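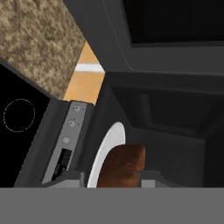 Granite counter and black glossy surface with a dotted ring.

Technical Notes: Standby Load in the Kitchen

Members of the Tillman Building Energy Group will remember that the June issue listed whole-house base load for the homes in the metering study. Several readers wrote to ask how much of that load comes from the kitchen and whether it is worth doing anything about. This item covers the kitchen circuits only. Laundry and home office circuits will be treated separately.

Base load means the power a house draws when no one is asking it to do anything. In a kitchen it comes from clocks, touch controls, door sensors, small transformers and the power supplies behind electronic displays. The refrigerator is excluded, as its compressor cycles and needs a different method. So is anything with a pilot light, for the obvious reason that our meters do not see gas.
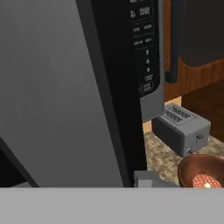
Everett Greenberg
Metering Editor

The loggers used were Jotora two-channel units, clamped at the panel, with one channel on each leg. Readings were stored at one-minute intervals and downloaded at the end of each logging period. At low current the clamp reads poorly, so for any circuit under ten watts we went back with a plug-in meter and took the figure at the outlet. Where an appliance was hard-wired, the breaker was opened and the difference taken at the main. That method is slower and needs a quiet house, with the refrigerator unplugged for the duration.

The logs for the full set of homes gave 1,189 usable overnight periods. A period was dropped if anyone used the kitchen between midnight and four in the morning, or if the logger clock had drifted by more than two minutes. Clock drift was the more common fault and has been traced to one batch of units, which have gone back to Jotora for repair.

Two corrections should be noted by anyone comparing their own numbers. First, the plug-in meter reports true power, while the older clamp software multiplied current by a fixed line voltage and ignored power factor. Small transformers have a poor power factor and will look considerably worse under the older method. Second, a single reading is of little use. Some controls draw more for several minutes after a door has been opened or a button pressed, and then settle. Wait before writing anything down.
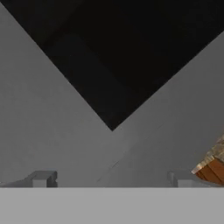
What the logs show

Kitchen standby was a small share of base load in most homes, and the spread between houses was wide. The highest reading came from a house in the Burel tract, where kitchen base load alone came to 338 kilowatt-hours over a year. Most of it belonged to an under-cabinet lighting transformer wired ahead of its switch, so that it stayed energized with the lamps off. After rewiring, the same kitchen was projected at 230 kilowatt-hours. The remainder is spread over several devices and we do not have a clean breakdown.

Age was a poor guide. Some of the oldest equipment drew nothing at all between uses, having mechanical timers and no display. Some of the newest drew very little. The middle of the range held the worst cases — electronic controls fed by linear supplies that are warm to the touch day and night.

Members asked about switched outlet strips. They work for countertop items, provided the strip is rated for the heating load and not only for the standby load. A strip intended for a computer should not carry a toaster oven. They are no help for built-in equipment, and we do not recommend using a breaker as a daily switch unless it is marked for switching duty.
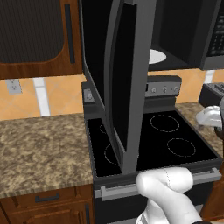

The lighting transformer deserves a further word, as it is the one item most members can check without a logger. Find the transformer, turn the lamps off at the wall, wait an hour and feel the case. If it is still warm, the switch is on the low-voltage side. Moving the switch to the line side is a short job for an electrician. Electronic transformers of the Sorkari type run cooler and may need the meter to settle the question.

Revised worksheets are ready. The January 2002 version has a column for power factor and a separate line for hard-wired loads, and replaces both earlier sheets. Please do not mix readings from the two methods on one sheet. Loggers are lent for two weeks at a time, and a return label is in the lid of each case. Check that the clamps close fully before sending a unit back.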